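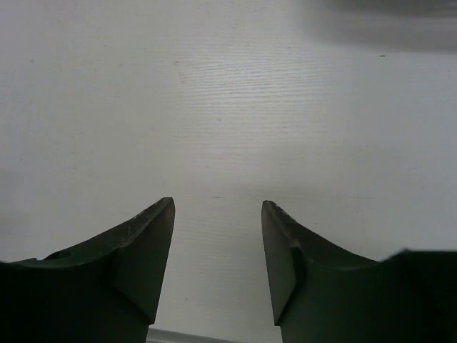

흰 작업대 위의 짙은 녹색 집게손. 끝부분에 긁힌 자국이 보인다.

## 드롤턴 작업장 포장 라인, 9월부터 근무 방식 변경

잘스테드 드롤턴 작업장의 소형 부품 포장 라인이 9월부터 로봇과 함께 돌아간다. 로봇은 부품을 집어 칸막이 상자에 옮기는 일을 맡는다. 처리 목표는 한 근무조에 상자 **700개**다. 수량 확인과 라벨 부착, 불량 선별은 지금처럼 사람이 한다.

포장 라인 근무자 46명의 고용과 기본급은 그대로 유지된다. 달라지는 것은 자리와 순서다. 집어 옮기기만 하던 자리가 없어지고, 그 자리에 있던 10명은 검사대와 자재 공급으로 나뉘어 옮긴다. 손목 통증으로 자리 변경을 신청해 둔 직원을 검사대에 먼저 배정한다.

검사대는 앉아서 일할 수 있지만 눈이 쉽게 피로해진다는 의견이 시험 운영 때 여러 번 나왔다. 그래서 검사대 근무는 한 번에 3시간을 넘기지 않고 자재 공급과 교대한다. 교대표는 휴게실 게시판에 붙인다.

집게손 점검은 근무조가 바뀔 때마다 한다.

- 정지 버튼을 누르고 표시등이 꺼졌는지 확인한다.
- 손끝의 마모와 흠집을 살펴 점검표에 적는다.
- 작업대에 남은 부스러기를 닦는다.

손끝 교체는 다카기 정비팀이 맡는다. 흠집이 깊어 보이면 직접 갈아 내거나 테이프를 붙이지 말고 정비팀에 알린다. 정지 중에 밀린 물량은 개인 실적에 넣지 않는다.

조작 교육은 오후 근무 시작 전에 라르케티 교육실에서 진행하며, 교육 시간은 근무 시간으로 인정한다. 신청은 각 조 조장에게 하면 된다.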